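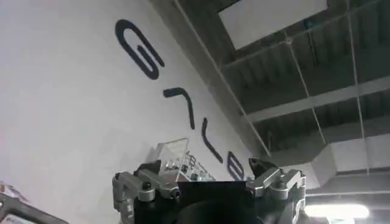
Photo: Jintana Phetsri / Presness

Desstead open day, September. Got there late, bus from Jevotberg stuck at the lights again. Hall 2 first. Big white wall with huge navy lettering up on it, thick rounded strokes, bare industrial ceiling over the top, pale beams, ducting, the lot. Liked it more than the brochure version. Quite dim in there mind.

Tour was 37 minutes, should of been an hour. Guide says 900 square metres on this floor, moved in last spring, still no proper signs for the loos. Tea was good. Missed the Pan talk compleatly, went at half two and it was full. Coach back at four.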